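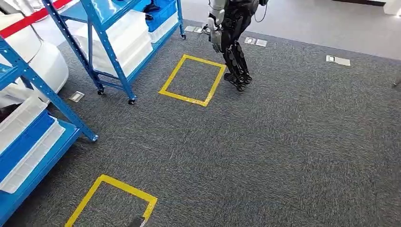

Site Visit Report: Humanoid Parts Handling Demonstration
Kilport Automation Open Day, Brarbridge
Unit: Industrial Automation 2

1. Purpose of the visit

The visit was arranged as part of the assessment for the unit. Students were asked to attend one demonstration at the open day, record how the cell was organised, and relate it to the material handling topics covered in lectures. This report deals with the humanoid parts handling demonstration run by Tekberg. The conveyor and palletising displays in the adjoining hall were attended briefly and are not covered.

2. Layout of the demonstration area

The demonstration was held on a carpeted floor with no fixed guarding between the machines and the furniture. Yellow tape had been laid on the carpet in rectangles. The presenter described these as reference positions for staff setting up the area, and said that the control software did not use them. Blue metal shelving held plastic bins, and one shelving unit was on casters. Work tables with metal legs stood in another part of the area.

The use of mobile shelving is worth noting. A conventional cell would have the rack bolted down and its position taught once. With a rack on casters, the robot has to find the shelf each time, or the rack has to be returned to a known place. According to the presenter, Tekberg uses the first method and allows a shelf offset of up to 40 mm before the task is stopped.

3. Task and equipment

The parts in the task were long black panels with cutouts and raised edges. A panel of this type is awkward for a standard parallel gripper. The openings reduce the area available for gripping, and the length of the part produces a turning moment at the wrist when it is held near one end. The handout gave the panel length as 851 mm. If the part is gripped at one end and held level, its centre of mass is a little over 400 mm from the hand, assuming even weight distribution. Holding the part upright reduces this moment considerably.

The hands were multi-fingered and at least one was fitted with a translucent cover. Two humanoid robots shared the floor. The handout stated that each had its own controller and that task allocation was handled by a scheduler named Zuccaro, running on a separate computer.
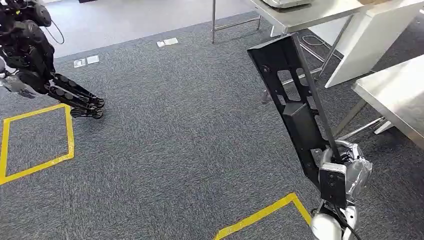 One comment from the visiting group was that two robots sharing an open floor is a scheduling problem before it is a gripping problem, and that the demonstration should have been judged on waiting time as well as on successful placements. The presenter agreed that waiting time was logged but did not have the figures available. This is a gap in the data collected for this report.

4. Placement

Placement on a shelf was presented as the more difficult half of the task. The hand must clear the front lip, lower the part without striking the uprights, and release it without dragging it back towards the edge. The clearance between the uprights sets the range of usable approach angles.
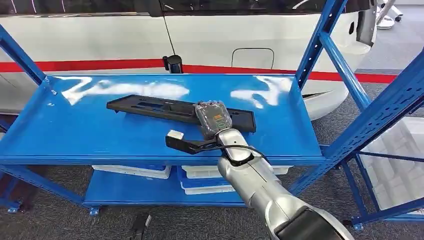 A long part may also be placed diagonally, which uses more of the shelf surface and leaves less room for a second part. For storage this is inefficient. For a transfer step, where the part will be picked up again shortly afterwards, orientation matters less than whether the next grip point can be reached.

The handout claimed 100 consecutive placements in internal testing. It did not state the lighting, the shelf position or whether a person intervened, so the claim cannot be compared with published cycle data for fixed arms.

5. Limitations

Observation was from behind a rope line and no measurements were taken by students. All dimensions quoted are from the handout. Questions about payload were referred to a data sheet that had not been received at the time of writing.

6. Recommendations for the next group

Request the waiting time log in advance. Ask for the payload at full reach as well as the rated payload. Attend the morning session if possible, as the afternoon session was shortened to allow for questions.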